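Home | About | Rooms | Meetings | News | Contact

Utley Shared Office – Minutes of the September Tenants' Meeting

Held in the main room, 4:00 p.m.
Tenants represented: Postiris, Kelemen, Distden
Also present: the Utley building office

1. Minutes of the last meeting
Approved with one correction. The cost of the blinds in the glass room should read $109, not $190.

2. Money
The shared fund stands at $2,338. All tenants have paid for the quarter. Kelemen asked again whether coffee should come out of the shared fund or be split by headcount. The split stays as it is until the end of the year.

3. Main room
Most of the meeting was spent on this item. Postiris said the long wooden table has become a place where things are left and then stay. Distden agreed but did not want a rule that the table must be bare at all times, as people use it for sorting and for laying out work before it goes up.

Agreed that personal items left on the table overnight will go in the box under the mail shelf. Plants may stay, as long as whoever brought them in does the watering. The building office will not water plants.

The picture frames were discussed next. Utley bought a set of thin black frames for the wall by the entrance, and hanging them has been put off twice. Kelemen would like floor plans in them. Postiris would prefer photographs of the street. Distden had no view on what goes in them but asked that they be hung at one height, and offered a level.
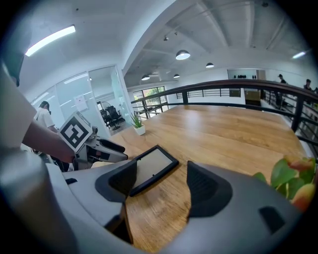 It was decided to use street photographs for the entrance wall and to put a floor plan by the back stairs, where visitors tend to get lost. Postiris will collect the prints. Frames are to be wiped and laid flat on the table while they are being filled – the last one that was leaned against a wall got knocked over and the corner came apart. Utley will replace that one. The hanging budget was set at $40 for hooks and mounts.

4. Glass room
Distden reported that the booking sheet is being ignored in the afternoons. Agreed that a booking lapses if the room is not taken up within the first part of the hour. Notices should be taped to the glass with the low-tack tape from the supply drawer. The packing tape leaves marks and took a long time to scrape off in the summer.

Office chairs moved out of the glass room should go back in at the end of the day. Kelemen asked whether one more chair could be bought. Held over until a price is available.

5. Kitchen
The dishwasher is leaking again at the left side. Utley has called the repair company and is waiting for a visit. Until then, please run it only when someone is nearby. The fridge will be cleared at the end of the month, and anything without a name on it will be thrown out.

6. Other business
Postiris expects a large delivery next month and asked to use the back hallway for it. Agreed, provided the fire door is kept clear.

Actions
Postiris – collect prints, send sizes to Utley
Distden – bring level, post new booking rule
Kelemen – price for chair
Utley – hooks, replacement frame, dishwasher

Next meeting in October, same time and place.

0 Comments | Share | Print this page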